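Turnesus Gripper Recall: Frequently Asked Questions

Last updated in December by the Stodon support desk

What is the problem?
On some Turnesus two-finger grippers, the fingers keep closing after the grip force limit has been reached. The controller reports a normal grip while the motor is still pushing. With a hard object the motor stalls and trips. With a soft object there is no stall, so the fingers can keep squeezing until the operator stops the arm.

Which units are affected?
Units with serial numbers up to 3,966. The number is engraved on the mounting plate, on the side opposite the cable. Grippers sold under the Wuisan name use the same force board and are covered too.

Has anyone been hurt?
We have one report of a pinched fingertip, from the Prindby training room. The skin was not broken. All other reports concern damaged parts or stretched fabric.

Can I keep using my gripper until the new board arrives?
Yes, with the speed set to 5 percent and the emergency stop within reach. Do not hand objects to the gripper or take them from it while the arm is powered.

How do I check whether mine has the fault?
Use a soft item that you don't mind damaging. Plush toys work well. Lay it flat on a smooth table, open the fingers wide and bring them down on either side of the padded part.

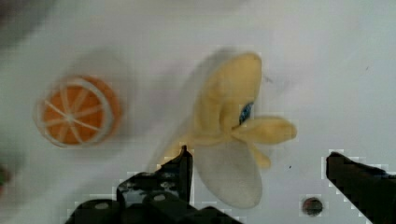
What should I do during the check?
Command a close at the lowest force setting and watch the position reading. On a good unit it settles and stays put. If it is still dropping after 1,000 milliseconds, press the emergency stop and record the fault code, if there is one.

My gripper passed. Do I still need the board?
Yes. The fault comes and goes, and we have seen units pass the check and fail later.

Will a software update fix it?
No. Version 100 of the firmware adds a timeout that limits how long the motor can push, but the force reading itself is still wrong.

What does the replacement cost?
The board and return shipping are free. Send your serial number through the Stodon support form and keep the old board until we ask for it.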